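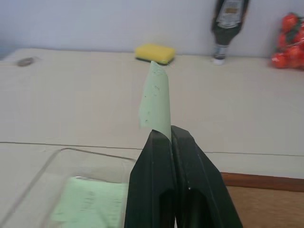

Syahrul Manurung, Puspita Santoso, Arif Wuisan and Irfan Hartono
Jiswood Shared Workshop

4. Picking up and pinning a thin sheet

4.1 Why a pinboard

By the time Ivier could stack blocks and put a sponge back where it belonged, we wanted a job that would make both arms earn their keep. Aiman Liew, who shares the bench next to ours, suggested the pinboard, and we have been delighted with it ever since. The job sounds tiny: take a small pale green sheet out of a clear container, bring it to a cork board, hold it flat and push a pin through it. Every part of that is harder than it sounds, and every part can be practised on a table in a shared workshop with things from the kitchen drawer and the stationery cupboard.

Thin, floppy things are a lovely test for a home build. A block sits still and waits. A sheet slides, curls over the fingertip, sticks to its neighbour, and changes shape the moment it is touched. Small errors in height that we had happily ignored for months were suddenly the whole problem.

4.2 Layout

The work area is two table sections pushed together. The near section holds everything the arms need for the job: the container on the left, the cork board in the middle and a small tray of push pins on the right. We left the far section as it usually is, with a sponge, an upside-down bottle and other odds and ends standing along the wall. Puspita argued for this from the start and she was right. A cleared table gave us cheerful results in February that fell apart as soon as anyone put their shopping down, so all the runs reported in this section were made with clutter at the back.

The seam between the two sections deserves a mention. It shows up as a thin dark line in the wrist view, and our early edge finder was very fond of it. More than once it decided that the seam was the lip of the container and closed the fingers on bare table. We now mask anything straight that crosses the whole width of the view, which took Irfan an evening and cured the fault completely.

4.3 The grasp

The left arm comes down with its fingers slightly apart, touches the base of the container, lifts by a hair and then closes slowly. The sheet is meant to buckle upwards between the tips as they meet. What we look for afterwards in the wrist view is a strip of green standing up from the line where the two fingers join. If there is green above the join, the arm goes on to the board – if there is none, it opens and tries again, up to five times.

This check is crude and we are very pleased with it. It uses colour only, it needs no training data, and it runs on the old laptop that came with the bench. The container being clear helps too, as the green can be found from above or through the side. Curled tips do not upset it, and neither do specks of lint or scuffs on the fingers, all of which a workshop supplies in abundance.
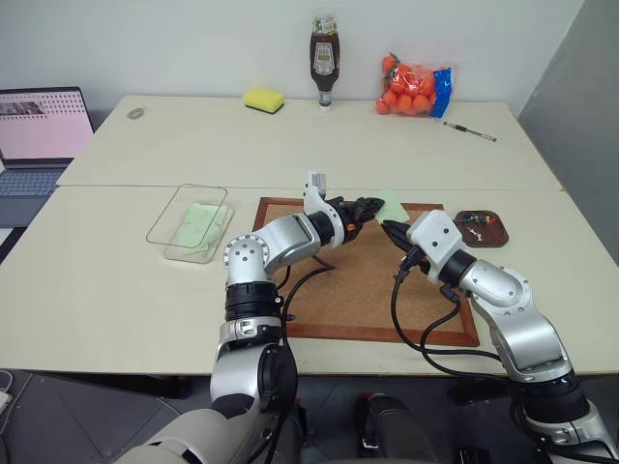 Figure 4. Head view of the handover area, with a green sheet at the left gripper near the top of the cork board and the push pins in their tray to the right.

4.4 Working over the board

Once the sheet is at the board, the two grippers have to share a very small space. Figure 4 shows how close they get: the left gripper points right, the right one points left, and the board lies beneath them both. We first let each arm plan its own path and hoped for the best. Arif then wrote a simple rule that gives the left arm the space above the board until its wrist has stopped moving, and the right arm waits its turn. It costs a little time per run and has saved us a great many fingertips.

Cables are the other thing to watch. Ours hang in loops from both arms, and a loop that is too generous will sweep across the board and take the sheet with it. We tie them back a little shorter than feels comfortable, then move each arm by hand through its full reach before switching on.

4.5 Results

We made 309 attempts at the full job. In 73 of them the sheet never reached the board, and 38 of those were double picks, where two sheets came up together and the colour check was quite satisfied. Pinning itself was far steadier than we had dared to expect, and the pins that went in crooked still held. Double picks are plainly the next thing to fix. Syahrul is trying a softer pad on one finger only, so that the lower sheet is left behind as the upper one buckles, and the first bench tests have us itching to run the whole set again.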